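Chapter 9
Who Pays for the Animals? Fees, Levies and Local Government

Before you read

In the last chapter we have looked at how a municipality writes its by-laws. We turn now to the money behind them. The keeping of animals is a good subject for this study, as almost every council charges for it and almost every resident has an opinion on the charge. By the end of the chapter you should be able to explain the difference between a fee and a tax, to read a simple cost-recovery statement, and to discuss whether the owners of cats should contribute in the same manner as the owners of dogs.

9.1 The fee and the service

A fee is money paid in return for a particular service. A tax is money paid for the general purposes of the government, and the payer cannot point to one thing which he or she has received. In daily speech the two words are often mixed, and even councillors mix them. In law the difference is important. When a council collects much more from a licence than the licence program costs, a court may decide that the charge is in reality a tax, and the council may have no power to impose it.

Consider the municipality of Istau, which we use through this chapter. Istau has 3615 licensed cats and dogs. Until recently only dogs were licensed, and the money was kept in one account together with parking fines. It was therefore very difficult to say if the dog owners were paying too much or too little. The neighbouring district of Tunel kept a separate account from the beginning, and its yearly debate is — according to the minutes — much shorter.

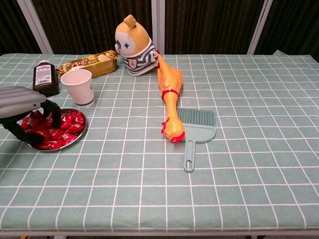

ISTAU, 13 Aug 2021

The council gave notice on this date that cat licensing would begin in January. The licence was set at 15 dollars for a desexed cat, with no charge in the first year for animals adopted from the shelter. The notice also stated that the shelter had taken in 288 cats over the previous year, and that the cost of this work had been carried by the general budget.

Read the notice again and observe what it does not say. It gives the number of cats, but it does not give the cost for each cat. It says the general budget has paid, but not whether the new licence is expected to replace this money fully or only in part. Such gaps are common in public notices. They are not always made with intention, but a citizen who wishes to make a submission must learn to find them.

9.2 Direct and shared costs

A direct cost belongs to one program only, for example the printing of cat tags. A shared cost belongs to several programs. The officer who answers barking complaints in the morning may collect an injured cat in the afternoon, and her wages must be divided in some way between the two. In Istau the division is made by hours. In Ninh it is made by the number of calls, and this method gives a quite different result, as we will see in the exercises at the end of section 9.3.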